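Thu 10 June

Paper day again

So the reading booklet is finally getting printed, after I'd been promising it since December, and I spent most of yesterday with my hands full of paper. I love it, I'm not going to pretend otherwise! There's something about a big block of sheets that makes me feel like I have my life together (I don't, the laundry says hello).

The booklet is for the Menudthorpe evening class, which I help out with on and off. It's easy reading for grown-ups who are learning English, all short passages on everyday things – food, the bus, going to the dentist, where people live. The class wanted 14 passages and I wrote way too many, then cut them back over a weekend with a pot of coffee and a lot of muttering. I'm still a bit sad about the one on train stations.

Before any of it goes in a booklet I test how the type comes out, with the same paragraph over and over on one page in different sizes and weights. Village life got the honor this time, so by now I can pretty much recite the line about strong community bonds and local traditions in my sleep. Bold looked heavier than I'd hoped, and the faint one is out, no question, half the class would be squinting at it.

Then comes the squaring up. I stand the stack on its edge, thumbs over the top, and jiggle it until the sheets fall in line.

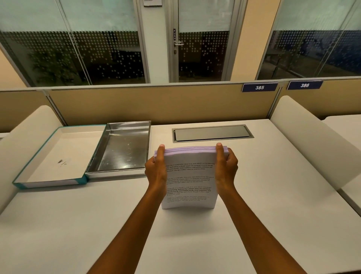

How many sheets should you square up at once?

As many as you can hold comfortably without squeezing. For me that's around 300, and if my wrists complain I split the pile in 2 and do each half on its own, then put them together and give the whole lot one last tap on the long side.

I used to skip this step completely and just shove everything at the stapler, and the first booklets I made for Menudthorpe looked like a deck of cards somebody had sat on. The Brunness print shop would have done the whole thing for me, but they wanted 256 dollars, and the budget is me.

Storage is the other thing I've gotten fussy about. Loose paper curls, it picks up dust, it gets coffee on it (see above re: coffee). I keep the wrapper when I open a ream, and I try to open it at one end so the rest stays in one piece – a torn wrapper is no good to anybody. Leftover sheets go back inside, flat, and I lift the pack from both sides so it doesn't sag in the middle.

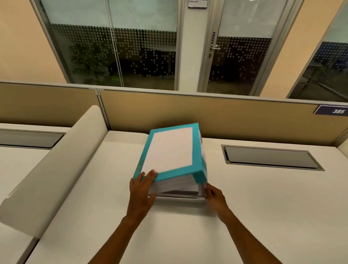
I also write on the wrapper when there's printed stuff in there, because I have fed old worksheets into the printer thinking they were blank. Twice. The second time was the night before class.

Next up is covers. I have some nice card in a Grornska box at home, a soft gray, and I can't decide if the title should go big across the middle or small in the corner. I'm leaning small. Stapling is Saturday if the long stapler shows up by then, and if it doesn't I'll be sewing the things with thread like it's 1850.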